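Hi! Before you open any of the CSVs, have a quick read of the section on color names, it'll save you an email to me.

# totine-desk-calendars

My notes and tables on the little stand-up desk calendars I've been collecting for 2026, the pastel spiral-bound kind you flip over at the end of the month. It began as one spreadsheet for picking a calendar for my own desk, then I kept adding columns (paper, grid size, which day the week starts on, whether you can write on the pages with a gel pen without smearing it into next Thursday's dentist appointment) and at some point it got big enough to deserve a folder of its own.

You're welcome to use any of it. If you're shopping for an office, making printable inserts, or you just have opinions about week grids, you're who I had in mind.

## What's in here

```
totine-desk-calendars/
├── README.md
├── calendars.csv one row per calendar
├── dates.csv the holidays and odd days I checked for
├── covers.csv cover color, numerals, layout
├── inserts/ printable note pages, PDF and SVG
└── pens.md smear tests, long, sorry
```

`dates.csv` has 73 rows and is the part I'm proudest of. For every calendar I went through the year page by page and marked which holidays were printed, which were missing, and which were on the wrong day. (Yes, there was one on the wrong day. It's flagged in the `oops` column.)

`inserts/` has note pages sized to slip in behind the month you're on. Print them on something a bit heavier than copier paper or they flop over.

## Color names

I gave up on the names on the packing slips. Cornel, where I bought the first batch, and Neltby, where I bought the rest, use different words for the same purple, and their two peaches are different again. So the `color` column is just what I'd call it if you asked me across a desk.

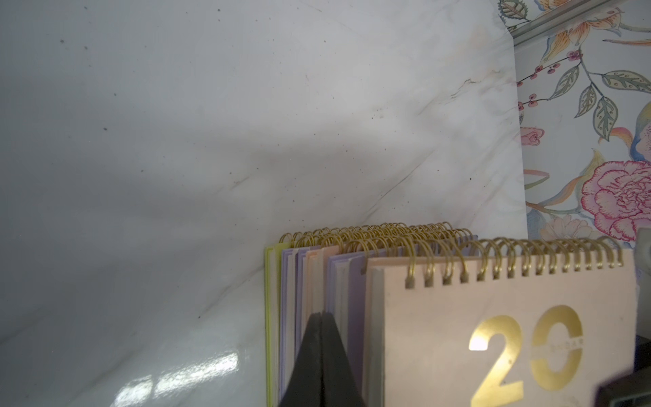 *Back to front: yellow-green, lavender, peach, another lavender, pale peach-pink.*

The values you'll find in the column:

| value | notes |
|---|---|
| `yellow-green` | the loud one, easy to find under paperwork |
| `lavender` | covers everything from pale periwinkle to proper purple |
| `peach` | warmer and a little deeper than the pink |
| `peach-pink` | the palest of the bunch |
| `tan` | added in version 2, it used to be lumped in with peach |

I keep going back and forth on splitting lavender in two. Kyung-tae Na, who checks my tables and has a far better eye for color than I do, wants `lavender` and `lavender-gray`. I tried it for a week and couldn't sort them the same way twice under my lamp, so it's one value for now. If you compare colors yourself, do it by a window and do it all in one go!

Also, look at the covers and ignore the page edges. A thick stack of pages picks up color from whatever's on either side of it and you'll end up second-guessing everything.

## Covers and numerals
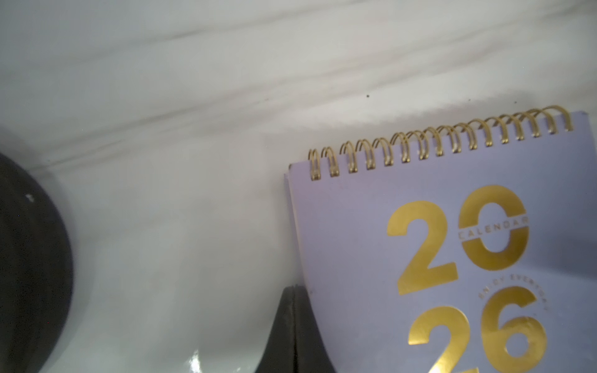
The `layout` column in `covers.csv` took me the longest to settle, because I first tried to describe every cover in a full sentence and ended up with a column nobody could filter on. Now it's a short code. `one-line` means the year runs straight across and `stacked` means it's split over two rows. Then there's a yes/no called `overlap` for digits that touch, and it's fussier than it sounds: on the lavender cover, the big gold 0 sits higher than the 2 and slightly over it, so that one gets `stacked, yes`. When the digits only look close I put `no`. A fingernail's width of cover showing between them is plenty.

`foil` is also yes/no. I tilt the cover and see if the numerals shine. Very scientific, I know.

`small_text` says whether there's a line of lettering on the cover besides the year. I don't transcribe it, I only note that there is one.

## Bindings

Everything in the table is wire bound along the top edge. I dropped the glued tear-off pads early on (lovely things, different animal). For each calendar I wrote down:

- `flip`: how well the pages turn, from `catches` to `smooth`
- `stands`: whether it stays up when you write on it
- `width_mm`: measured along the bound edge

Please don't read anything into the wire color. I had a column for that and took it out again. Shiny wire goes gold or white on you depending on where you're sitting, and half my entries disagreed with the other half.

`stands` is the column I get the most mail on. My test is simple: calendar on a hard smooth tabletop, open to January, and I write "call Mom" in the top left square with a ballpoint. If it slides away from me it's a `no`. On a desk mat nearly all of them pass, so take that into account if you have one.

## Trying them on a table

Product pages show you one calendar on its own, and I never found that much help. I get a better idea with a few of them out together, some on their backs and some propped up, because size and color both look different next to a neighbor.
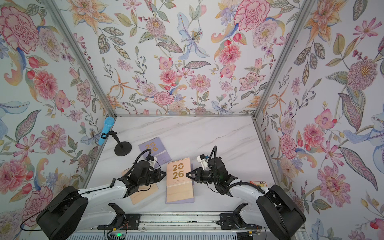

*Peach in the middle, lavender and tan to either side, and the light blue mic at the back.*

My own pick for a busy background is peach, if you're wondering. Florals swallow the pinker shades, and lavender looks wonderful until there are purple flowers behind it. On a plain wall I'd go yellow-green every time.

## Paper

The `paper` column uses my own scale from 1 (see-through) to 5 (basically card). The inserts were laid out for Arnardóttir note stock, which I happen to like and had a pack of 50 sheets of, but anything you'd rate a 3 or better will do. Fountain pen people, go straight to `pens.md`, and bring a blotter.

## Things still to do

- 23 rows in `dates.csv` still need a second pair of eyes, mostly the moon-based holidays. They say `check` in the last column.
- The SVG inserts have a stray hairline on the left margin in some viewers. It doesn't print.
- I'd like a column for grids that start on Monday with the weekend squeezed into one box. I hate that layout and I want to be able to filter it out.
- `width_mm` is blank for the tan one. I lent out my good ruler.

## Using it, fixing it

Take it, copy it, print the inserts for your whole office if you want. A link back is nice but I won't come after you. If you spot a mistake, send me the row and what you think it should say, and if it's a color, tell me what kind of light you were in.

Next year's calendars will go in their own folder once I've bought some, so the file names here will stay the way they are.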